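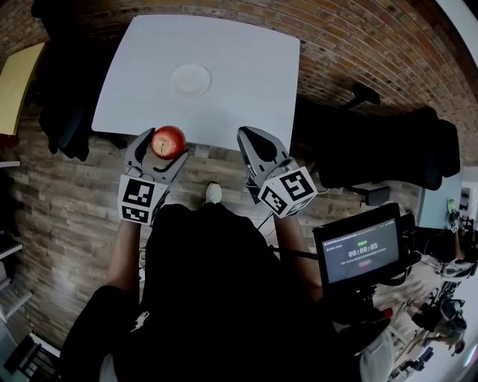
Setting up a small square table for everyday meals and snacks is a pleasant little job, and once the legs are on and the feet are level you are most of the way there. This section of the guide covers where to stand the table, how to get it sitting steady, how to look after the top, and how to lay it so that plates and food end up where people can reach them. We have kept to the white top all the way through, because most of our customers choose it, and because a white plate on a white table does take a bit of getting used to. A plate like the shallow round one here, with only a faint raised rim, nearly disappears into the tabletop, and it is the red apple at the near edge that your eye goes to first. Keep that in mind when we get to laying the table further down!

4. Placing and levelling your Dradstead table

Before you begin

You will need the table fully assembled (see Section 3), the small grey spanner from the parts bag, a soft dry cloth and, if you have one handy, a short spirit level. A second person is a real help for the lifting, though one patient adult can manage the levelling.

Caution: Never drag the table across the floor. The feet are made to turn, and sideways force can bend the threads. Lift it, even if you are only moving it a hand's width.

4.1 Choosing the spot

1. Pick a place where all four legs will stand on the same kind of flooring. Plenty of homes have planks in one part of the room and brick or tile in another, and the join between them is very rarely as flat as it looks.

2. Leave enough room on each side to pull out a chair and sit down without bumping the wall. If the room is tight, you can push one side of the table against the wall and seat people on the other three.

3. Check that the table will not sit in strong afternoon sun. The white top holds its colour well, but years of direct sunlight will mellow it, and you may find a paler patch under anything that has stayed put - a fruit bowl, say, or a place mat.

4. Lift the table into position and set it down gently, all four feet together if you can.

Note: If you have chosen the Ostia felt pads in place of the standard feet, fit them now, before the levelling. They compress a little under weight during the first few days and you may need to come back to step 4.2 at the end of the week.

4.2 Levelling the feet

1. Press down firmly on each corner of the tabletop in turn. If the table rocks, take note of which two corners move.

2. Ask your helper to take the weight off one of those corners, or tip the table very slightly yourself with one hand under the edge.

3. Turn the foot anticlockwise with the spanner to lengthen it. Half a turn is plenty to start with, so set the leg down and try again before going any further.

4. Lay the spirit level across the top, first in one direction and then in the other. Adjust until you are happy. A table that is steady but a hair off level is perfectly fine for meals, so please don't spend your whole evening on it.

Caution: Do not unscrew a foot by more than 2 centimetres. Past that point there is not enough thread left inside the leg to carry the load safely. If your floor is more uneven than that, use the Zapata shims (part 317), which are sold separately and slide in under the foot.

4.3 First clean

The top has a light shine to it, and it leaves our workshop with a thin film of polish that can feel slightly greasy. It is best taken off before you put any food near it.

1. Wipe the whole surface with a soft cloth wrung out in warm water and a small drop of dish soap.

2. Wipe again with clean water, and don't forget the underside of the edge, where fingers tend to go.

3. Dry with a fresh cloth. Air drying does no harm, but it can leave marks that show up in low light.

Note: Scouring pads, bleach and anything gritty will dull the finish, and there is no way to bring it back at home.

4.4 Laying the table

You may well have your own way of doing this, and if so, carry on with it. For everyone else, this is how we like to lay a small square table for a snack or a light lunch.

1. Set the plate down first. For a shared plate, go for the middle of the table, or a little beyond it, so that there is a clear strip left in front of whoever is sitting down.

2. If you are using white plates, add a coloured napkin or mat underneath. Children and anyone whose eyesight is not what it was will find the plate far more easily, and there will be fewer sleeves in the jam.

3. Put the fruit on the plate, stem up. Apples and oranges roll very nicely on a smooth top, and one left sitting near the edge will sooner or later be on the floor.

4. Bring cups and glasses last, and use a coaster for anything hot.

Caution: Hot pans must not be placed straight on the top. Use a trivet with feet at all times.

For extension leaves and the matching Jondton bench, turn to Section 5.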